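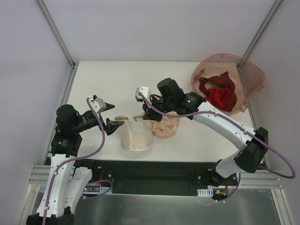
De: Zsolt Rácz
Para: lista de equipamiento
Fecha: 28/10/2026
Asunto: Re: Presupuesto para la segunda celda de dos brazos

Hola a todos:

Contesto debajo de lo que escribió Inga, que me parece que ordena muy bien la discusión, y aprovecho para meter los números que faltaban (¡por fin tengo los de los cables!).

> El mensaje de Inga decía:
>
> Antes de pedir nada a Clallia me gustaría que la lista viera las partidas por separado. En el primer borrador estaba todo junto en una línea que ponía "celda completa" y así es imposible saber qué se puede aplazar.
>
> Mis dudas son tres. Primera: si la estructura de perfil de aluminio la compramos cortada a medida o en barras. Segunda: si de verdad necesitamos paredes o nos vale con una mesa abierta. Tercera: cuánto reservamos para repuestos, que el año pasado no reservamos nada y luego vinieron las prisas.
>
> También pediría que alguien ponga por escrito qué objetos vamos a usar. Los brazos los miramos con lupa y los objetos los acabamos comprando cada uno por su cuenta, sin factura.

Voy por orden.

Estructura. Cortada a medida, sin dudarlo. He comparado con el taller de Trorkside y la diferencia con las barras enteras es de 76 euros, que se nos van en una mañana de sierra y en los cortes que salen torcidos. Además ya sabemos las medidas, son las mismas que las de la celda actual: barra negra de montaje delante, con las dos bases atornilladas, y los perfiles plateados por debajo. Si copiamos eso tal cual, las plantillas que tenemos nos sirven y la segunda celda se monta en una tarde. Bueno, en dos.

Paredes. Yo las quiero. Sé que encarecen y que hay quien trabaja muy a gusto en mesa abierta, pero a mí el fondo claro y liso me ha cambiado la vida a la hora de repasar el material. Se ve enseguida dónde está cada cosa sobre el tablero blanco, incluso algo tan fino como un palito de madera atravesado encima de un vaso. Con la mesa vieja, que tenía detrás media oficina, había que pararse a mirar cada toma. Lo que sí podemos aplazar es el techo; con las dos paredes y las esquinas de aluminio vamos sobrados para empezar.

Brazos y pinzas. Aquí está el grueso: 2492 euros por la pareja, según el último presupuesto de Clallia, con las pinzas de dos dedos incluidas y los soportes blancos aparte. He preguntado si los soportes se pueden imprimir en casa y me han dicho que sí y que nos mandan los archivos. ¡Estupendo! Esa línea la he borrado. Propongo pedir exactamente el mismo modelo que ya tenemos. Hay opciones más nuevas y muy tentadoras (me he pasado un buen rato mirando catálogos, lo confieso), pero tener cuatro brazos iguales significa que cualquier motor sirve para cualquier sitio.

Cableado. Esta es la partida que más me ha sorprendido. Los cables morados, con el largo que hace falta para que den la vuelta holgada por fuera del hombro, no son los de serie, hay que pedirlos aparte. No escatimemos: el brazo derecho recorre mucha mesa y un cable justo acaba tirando del conector. He puesto 100 euros para los cuatro cables (dos y dos de reserva), con sus clips. Los peines blancos que van sobre la barra también los incluyo ahí, que son una tontería de precio y ordenan muchísimo.

Repuestos. Inga tiene toda la razón. Mi propuesta es una línea fija de unos 100 euros al trimestre, que se gaste o no se gaste, para dedos de pinza, tornillería y alguna placa pequeña. Lo que sobre pasa al trimestre siguiente. Si alguien lleva la cuenta de lo que hemos ido cambiando en la primera celda, que la mande, por favor, y afino la cifra.

Objetos. Me encanta que salga este tema. Lo que tengo ahora mismo para las tareas de mesa es muy de andar por casa y funciona de maravilla como punto de partida:

- un vaso de malla blanca translúcida
- un vaso estampado de fondo crema, con flores naranjas y rojas
- palitos finos de madera clara
- una cubeta de plástico transparente, tirando a rosa
- trapos rojos, uno más granate y otro más vivo

Compraría todo duplicado, para que las dos celdas trabajen con lo mismo. El estampado es el único que me preocupa, porque lo trajo Pludurer con el resto del menaje y no sé si lo siguen teniendo. Si no, se busca otro con dibujo; me interesa tener juntos uno liso y translúcido y otro con mucho color. De los palitos conviene pedir un paquete grande, se pierden.

Se podría ampliar con telas de más grosores y con alguna cubeta opaca, pero eso lo dejaría para una segunda compra, cuando hayamos visto qué tareas nos piden.

Plazos. Clallia necesita el pedido firme antes de que cierre el año para entregar en enero. La estructura puede llegar antes y la vamos montando mientras tanto, y así los brazos salen de la caja y van directos a la barra. Necesitamos también despejar el sitio y llevar una regleta hasta allí, que eso no está en ninguna partida (¿alguien sabe si tenemos alguna guardada?).

Me quedan dos cosas sin cerrar y agradecería respuestas en este mismo hilo: si alguien prefiere el tablero en otro color que no sea blanco, y si pedimos ya las placas electrónicas de reserva o esperamos. Yo pediría una y esperaría con el resto.

Inga, si te parece bien, paso todo esto a la hoja compartida con una fila por partida y una columna de "aplazable sí/no", como querías. ¡Tengo muchas ganas de ver las dos celdas en marcha a la vez!

Un saludo,
Zsolt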